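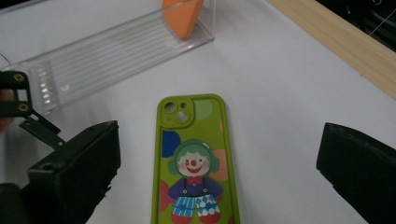

絵柄のある面を上にして置かないと、棚から取り出す際に一点ずつ裏返して確かめることになる、との意見が前回の記録の余白に書き込まれていた。ご指摘のとおりであり、今回の整理では向きの扱いを改めて検討した。以下に経過を記す。

作業記録 十二月 午前九時三十分開始
件名 スマートフォンケースの分類および収納方法の見直し
場所 Monalell 第二作業室

一 前提
Pleltach から引き継いだケースの在庫は、台帳上 2,062 点である。うち 1,000 点は封をしたまま外箱に保管しており、今回の対象に含めない。開封済みの分から 20 点を抜き出し、机上で分類と収納を試みた。残りの扱いは、この試行の結果を見て決める。

二 分類の基準
従来は対応機種のみで分けていたが、同一機種の中に無地のものと絵柄入りのものが混在し、照合に時間を要していた。今回は次の順で見ることとした。
(1)対応機種(台帳の記載と、カメラ部の穴の配置を照合する)
(2)地色
(3)絵柄の有無

地色を機種より先に見る案も試したが、同じ緑でも黄緑に近いものと濃いものがあり、担当者によって判断が分かれた。色名は台帳の表記に統一し、迷う品は見本と並べて決める。見本は棚の上段に常備する。

絵柄入りの品は、顔や文字の向きが分かるように置く。道化師の絵柄のものについては、カメラ部を奥、足元を手前とする。緑の縮れ毛と赤い鼻が目印になるため、絵柄名を読まなくても見分けがつく。台帳の絵柄名は「ピエロ」と「道化師」の二通りが混在していたので、「道化師」に揃えた。

三 収納
透明の容器を使用する。側面から中身の色が見える点が利点であるが、細長い型は幅に余裕がなく、大型機種用のケースを平らに入れると縁が側面に触れるものがあった。無理に押し込むと縁が反るおそれがあるため、大型機種用は別の箱とする。

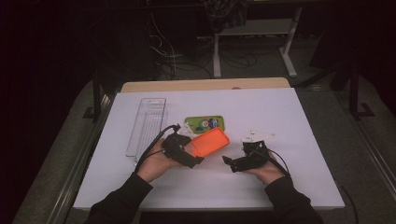
Pattinasarany

午後は、出し入れの手順を確認した。橙色の無地の品は内側を上に向けて扱っても支障がない。内側の埃を見落とさずに済むため、検品の段階ではこの向きのほうが都合がよい。したがって、向きの規定は工程ごとに分ける。検品時は内側が上、収納時は背面が上である。冒頭に引いた意見は収納時の規定としてそのまま採用する。

机上の配置については、白い板を敷いた範囲を作業面とし、細長い透明トレイを左に寄せた。次に扱う品は板の中央寄りに置く。トレイを右に置く配置も一度試みたが、台帳を開く場所と重なり、頁をめくるたびに手を止めることになった。台帳を別の机に移せば解消する問題であり、右置きを否定するものではない。左右いずれとするかは各担当者に委ねる。

濃色の品は板の上で輪郭が明瞭に見えるが、乳白色の品は見落としやすい。淡色の品を扱う日は灰色の下敷きに替えることを提案する。下敷きは倉庫に残りがあるはずだが、寸法は未確認である。

四 不具合および未処理事項
・台帳にない絵柄が一種あった。仮の札を付け、保留棚に置いた。Pleltach に照会する。
・検品時にカメラ部の縁の埃を払う刷毛が硬すぎる。傷は認めていないが、柔らかいものに替えたい。
・Widoditz の仕切り板は高さが足りず、上段の品が隣の区画にずれる。二枚重ねを試したところ、今度は蓋が閉まらなかった。返品の可否を購買に確認中。
・札の紙が薄く、角から折れる。厚紙に替える場合は必要枚数 800 枚で見積りを取る。

五 次回
保留棚の品を片付けたのち、開封済みの残りに同じ基準を適用する。収納時の向きについては、棚の側面に貼る掲示を作成し、旧版は撤去する。作業後のトレイは空にして乾いた布で拭き、伏せて棚に戻すこと。

午後四時終了。台帳の訂正箇所には鉛筆で印を付けてあるので、次に記入する者は清書の際に消されたい。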